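Section 5: Setting Up the Prirex Shelf Scale for Parcels

Before you begin

The quick card in the carton says you will be weighing parcels in minutes. Set the card aside. It skips the warm-up and the zero check, and those are the steps that decide whether the number on the display means anything. Allow yourself a quiet stretch of the morning, before the first pickup.

You will need the scale, its power adapter, the calibration weight in the gray pouch, a spirit level, and one item whose weight you already trust. The maker claims the calibration weight is all you need. We disagree, for reasons given under "Checking the result."

5.1 Placing the scale

1. Choose a surface that does not flex. Press down hard with your palm next to where the scale will stand. If you can feel the surface give, look for another one.

2. Keep the scale away from fans, open doors and heating vents. The sales sheet says the scale is "draft tolerant." We have watched the last digit wander under a ceiling fan set to low.

3. Set the scale down and turn the feet until the spirit level reads true in both directions. The scale has a bubble of its own, under the rear lip. Treat it as a hint. On two of the units we unpacked, it disagreed with a carpenter's level.

4. Lock each foot by turning the collar upward until it stops. Finger-tight is enough. Pliers will crack the collar.

CAUTION: Do not lift the scale by its platform. The load cell sits directly beneath and can be bent by a pull that feels like nothing to your arms. The scale will still turn on, and will still show a number.

5.2 Powering up

1. Plug the adapter into the scale first, then into the wall.

2. Press and hold the power key until the display lights.

3. Wait. The display says READY almost at once. What it means is that the screen is ready. Leave the scale switched on with nothing on the platform for at least half an hour before you calibrate.

Note: Battery operation is possible, but we don't recommend it for calibration. The battery icon stays full for a long time and then drops all at once, and readings start to drift before it does.

5.3 Calibrating

1. With the platform bare, press ZERO and wait for the small triangle to stop blinking.

2. Hold UNITS and ZERO together until CAL appears. If the display shows SET, you let go too early. Press UNITS once to back out and try again.

3. Place the calibration weight in the middle of the platform. Handle it with the cloth from the pouch, and keep your hands off the table while the scale settles.

4. When the display shows END, remove the weight. The reading should return to zero. If it comes back to anything else, repeat from step 1.

5. If it fails a second time, stop. Repeating the routine over and over will sooner or later give you an END, and a scale that has been talked into a result is worse than one that plainly refuses.

5.4 Weighing a box

1. Close and tape the box before weighing. Tape, labels and packing all count, and a parcel near a price break can be tipped over it by the last few strips.

2. Center the box on the platform. Tall boxes should stand on their largest side where the contents permit.

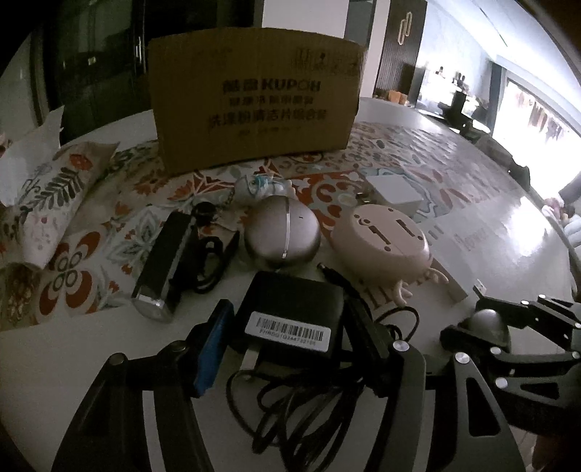
Hnat Hrynyshyn
Technical writer, Trustalstead Shipping Supplies

3. Check that no flap or corner of the box touches a wall, a shelf or the table. Even light contact takes weight off the platform, always in the direction that gets you a surcharge later.

4. Read the weight only when the triangle has stopped blinking. The HOLD key freezes whatever is on the display when you press it, settled or not. We leave it alone.

5. Write the weight on the packing slip by hand. The scale stores recent readings, but it clears them whenever the power is cut, a detail you will find only in the maker's warranty booklet.

Note: A printed weight on a reused box belongs to whatever the box held first. The same goes for handling symbols. Cover or cross out both, along with any old barcodes, before you apply your own label.

5.5 Checking the result

The calibration weight tells you that the scale agrees with the calibration weight. Both came out of the same carton, from the same maker, so that is a fairly small comfort.

1. Take your trusted item. An unopened bag of sugar will do for coarse work, provided you allow for the weight of the bag itself.

2. Weigh it in the center of the platform, then at each of the 4 corners.

3. Compare the readings. Small differences in the last digit are normal. If one corner is clearly lower than the rest, go back to 5.1 and check that foot.

Josiane Masson, who handles returns at our counter, runs this check every morning and keeps the readings in a notebook. In February her notebook showed a slow slide that the scale's own self-test passed without complaint, day after day. The unit was replaced. We put more faith in the notebook.

5.6 Connecting to label software

The scale is sold as compatible with Brastia and Oddsson label programs. Brastia picks it up by cable without trouble. With Oddsson, the weight sometimes arrives in the wrong unit, so compare the screen with the display before you print. Wireless pairing is described in the maker's leaflet. We have not had it hold through a full working day – use the cable.

CAUTION: Do not update the scale's firmware in the middle of a shipping day. An update erases the calibration, and you will need to repeat 5.2 and 5.3 from the start.

Section last revised 2019-06-17. For cleaning and storage, see Section 6.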